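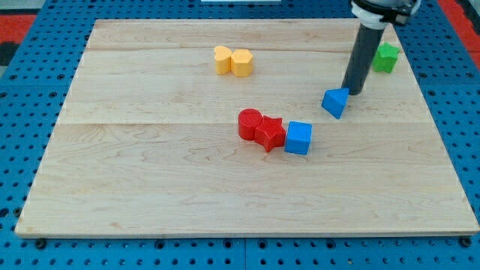 Color first and shape later, Ákos Vincze used to tell new staff at the Cliratari workshop, and never both in the same lesson until the group has done each one alone. The advice gives this chapter its order. We begin with sorting by one property, move to sorting by two, and leave patterns and building for Chapter 5.

## What sorting asks of a learner

A set of plastic blocks can be divided in more than one way. Take a yellow heart, a yellow hexagonal block, a red cylinder, a red star, a blue cube and a blue triangular prism. Divided by color, they make three pairs. Divided by shape, they make no pairs at all, as every block has a different outline. A learner who has just finished the color task will often look for the same pairs again when asked about shape, and may say that the job is already done.

Teachers sometimes take this for a failure to recognize shapes. In most cases the learner can name the star and the cube without trouble. The difficulty lies in letting go of the first rule. Sorting is the act of choosing one property and ignoring the rest, and the ignoring takes practice.

**Key terms**

- **Attribute:** a property by which objects can be compared, such as color, shape, size or weight.
- **Sorting rule:** the attribute chosen for a particular task.
- **Distractor:** an attribute that is present but does not belong to the rule.
- **Re-sort:** a second sorting of the same objects under a new rule.

## Flat shapes and solid shapes

Everyday speech mixes the names of flat and solid shapes. A child will call a cube "a square" and a cylinder "a circle," and adults do the same. In the first lessons this can be let pass. The name refers to the face the child is looking at, and the face has been named correctly.

The distinction matters once blocks are turned over. A cylinder standing on its end shows a circle from above. Laid on its side, it shows a rectangle. A triangular prism shows a triangle from one direction and a rectangle from another. Let learners handle each block before naming it, and ask them to find a face that matches a drawn outline. Star and heart blocks are useful at this point. They keep their familiar outline on the top and bottom faces, but their sides are a surprise to many children, who have only met the two shapes on paper.

## Preparing the work surface

A plain board makes a good place to work. It marks the limits of the task, and blocks left on the table beside it are understood to be out of play. Light wood shows red, yellow and blue clearly. Avoid boards with printed grids or pictures during the first lessons.

Set the blocks out loosely, with colors mixed. If two of the same color happen to touch, leave them or move them, but be consistent - learners notice when some pairs seem to have been made for them.

The Jikska set used in the exercises has 45 blocks, which is too many for one board. Start with five or six and keep the rest in the bag. Teachers working with the older Sárközi set should check that the colors match from one box to the next before mixing them.

## Activity 1: One rule, then another

You will need one board and six blocks, with two each of red, yellow and blue and no shape repeated.

1. Ask the learner to put together the blocks that are the same color.
2. Ask what is the same in each group. Accept any correct answer.
3. Mix the blocks again.
4. Ask for a block with a point, then for one with no points.
5. Have the learner make two groups: blocks with a curved side and blocks without.

Step 5 usually causes discussion. The cylinder goes quickly into the curved group. The heart has curves and a point, so a learner who has just finished step 4 may hesitate over it. Do not settle the matter too soon. Ask the learner to run a finger along the side of the block and say the rule aloud.

Write down the rule the learner gives, in the learner's own words. These notes will be needed again in Activity 2, where the same blocks are sorted by two attributes at once.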